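# Trudville Talks Pictures: progress report to the Tuvier Fund, September

Dear Syahrul,
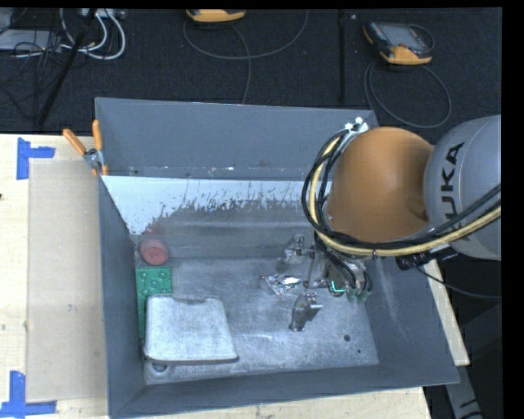
It has been a busy and mostly very happy few months for the podcast, and I'm sorry this reaches you a little later than I promised (the edit on the werewolf episode ate two whole weekends, and then I had a cold you could hear in every sentence). Thank you again for the grant. I do say so in the credits every time, but it's nice to write it down as well.

## Episodes

We said we would make twelve episodes on old British and European horror films, and nine are now out. The tenth is recorded and waiting for its music. The most popular by a long way has been the two-parter on haunted house films of the silent era, which has had 3949 downloads between the two halves. I'd been quite nervous about that one! Talking for an hour and a half over films with no talking in them seemed a tall order, but Chukwu has a lovely way of telling a plot, and people wrote in to say they'd gone off and watched the films afterwards.

The weakest was the vampire comedy episode, with 340 downloads. We put it out in the same week as the school holidays began, and if I'm fair to the holidays, it also rambled. We've gone back to working from written notes.

## Screenings

The first two screenings at the Ondik went ahead as planned. The hall holds 100 and we filled it for the second, with a few people turned away at the door, which I felt dreadful about. They have been promised seats at the next one. The live recording afterwards was a bit echoey and we have only used the questions from the audience, tidied up as best I could.

## Money

You will find the full sheet attached. The main things to mention are that the two new microphones came in under budget, and that the film licences came in over it. We have £700 left in the screenings line, enough for the third evening and the printing, provided we choose a film with a modest fee. I had my heart set on something grander and have been talked out of it.

## What's next

- Episode ten goes out as soon as the music is done
- Episodes eleven and twelve (swamp creatures, then a listeners' choice) will be recorded back to back
- Third screening at the Ondik, doors at 7pm, date to be agreed with the hall
- Transcripts for the first six episodes, which are behind, and I'd like to ask whether we might have until the end of the grant to finish them

Do let me know if the transcripts are a problem. I'm happy to talk it through on the phone, and there'll be two seats kept for you at the screening if you can get over to Trudville for it.

With very warm wishes,

Ese Okeke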